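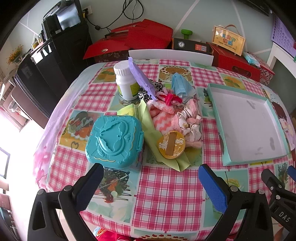

The word I would strike out of every property listing, if anyone gave me the pen, is "potential". It has been doing too much work for too long. A bungalow with a sound roof and dated taps has potential. So does a shell with a tree growing through the scullery. The same eight letters are spread over both, like a cheerful plastic cloth over a table, all gingham squares and cherry pastries, and the buyer is left to guess at the state of the wood. I have spent a good part of this year reading particulars for houses described as being in need of renovation, first as a possible buyer and then out of a kind of grim habit, and I have come to think the whole trade in "projects" rests on people not lifting the cloth.

I should say where I'm coming from. I own one house, an ordinary terrace, and I bought it as a doer-upper when I was younger and had better knees. I don't regret it. But I know what it cost, because I kept the receipts in a box file, and what it cost bore no relation to the figure I carried round in my head on the day of the viewing. My figure had a kitchen in it, and a bathroom, and paint. It did not have lintels. It did not have the week when the gas was off and the plasterer had gone to another job, or the second skip, or the rent I paid somewhere else while I waited for a floor.

So when I see a house priced at what looks like a good discount to its neighbours, with a line saying it will suit an investor or a keen family, my first thought is a dull one. What would this be worth finished, and what would it cost to finish it? Very often the second number eats the whole discount and then starts on the furniture. I did this sum for a semi in Dindia in the spring. It was priced well below the one next door, which had sold the year before with everything done. By the time I had put in a roof, a rewire, windows and central heating, using prices from builders who would at least answer the phone, the wreck was the dearer house of the two. It went to sealed bids. There were 12 of them, I was told, though I was told it by the agent.

You will hear that the market knows best and that if twelve people want a thing then it must be worth having. I am not convinced. Twelve people watched the same television programmes. In those programmes the budget is announced at the start, goes over by a comfortable amount, and is then forgiven at the end when a man in a nice jacket says what the house is now worth. The couple never sell at that price. They never have to. The valuation comes with music, and then we are on to the next barn.

The agents are hardly to blame for this. They are paid by the seller, they are supposed to put the best face on it, and most of the ones I have dealt with were perfectly straight when asked a straight question. What bothers me is how much the form of the thing allows them to leave out. A listing will tell me the distance to the station and the council tax band. It will give me the size of the box room to two decimal places. It will not tell me that there has been no heating since the last owner went into care, or that the back addition has a different floor level because it has come away from the rest of the house. There are rules about material information and they have got better. They still seem to stop at the point where things get interesting, and "sold as seen" fills the rest.

The people at Tevance, which runs auctions in our part of the world, would say that everything is in the legal pack. Quite so. I have read several. The last one ran to a great many pages, arrived four days before the sale, and contained a search with two sheets missing and a special condition making the buyer pay the seller's fees. The sum in that condition was £3,831, which is a peculiar thing to find near the back of a document when you thought you were bidding for a cottage. It was all disclosed. I have no complaint in law. But I did notice at the sale how many bidders had brought their children and how few had brought a solicitor.

Auctions do at least have the merit of being over quickly. The private treaty sale of a bad house is a long misery for everyone. The buyer offers, full of hope, and then has a survey done. The survey says what surveys say, which is that the surveyor could not lift the carpets and recommends further reports from a damp firm, an electrician, a drainage firm and a structural engineer. The buyer goes back and asks for money off. The seller, who has been told the price already reflects condition, takes offence. That phrase, "the price reflects condition", deserves a closer look. Whose view of the condition? Worked out how? In my experience the asking price of a neglected house is the price of a decent one with a bit taken off for embarrassment.

I put this to someone I know who buys and does up houses for a living, and was told I had it the wrong way round. The professionals, he said, do not pay these prices. They look at eight or nine places, bid low on all of them and get one. The high prices are paid by people who want to live in the house. I believe him, and I don't find it a comfort. It means that the very buyers with the least knowledge and the least cash to spare are outbidding the ones who can price a roof from the pavement. If a builder with his own scaffolding won't pay more than a certain sum, an office worker with a cordless drill might want to ask why she is offering more.

The usual answer is that she is not buying for profit. She wants a home, done her way, in a street she could not otherwise afford. That is a fair reason and I have some sympathy with it, having once had it myself. But it needs to be said out loud as a cost. "I am paying extra to choose my own tiles" is an honest position. "I am getting on the ladder cheaply" is mostly not true any more, and it is the second one that gets said over dinner.

Then there is the new wrinkle, the project sold with plans. The former dairy at Villanueva was marketed this way, with coloured drawings of a glass extension and a family standing about in it holding mugs. Planning permission had been granted for the extension. Fine. What it had not been granted was a way of getting a lorry down the lane, or a reason why the present owners, having gone to all the trouble and expense of the drawings, had decided against building them. I asked. The agents, Dresto, said the vendors' circumstances had changed. Perhaps they had. Or perhaps the quotes had come in, and the vendors had done the sum and thought it would be nicer if somebody else paid for the steel.

I would like to see some plain changes, though I don't expect them. A seller who has had a survey or a builder's quote in the past couple of years should have to hand it over with the particulars. Any house sold as needing work should come with a statement of what does and does not function: water, drains, electrics, heat. A page would do. Auction packs should be complete a full fortnight before the sale or the lot withdrawn, and extra fees should be printed beside the guide price in type of the same size.

Sellers will object that this would frighten people off. It would frighten some of them, and the prices would drop, and the houses would go to buyers who knew what they were getting. The street would have its roof mended sooner. As things stand, I can name you two places within walking distance of my front door that were bought as exciting opportunities, stripped back to brick in a burst of energy one August, and have stood behind fencing ever since. One of them is back on the market. The listing says the hard work has been started.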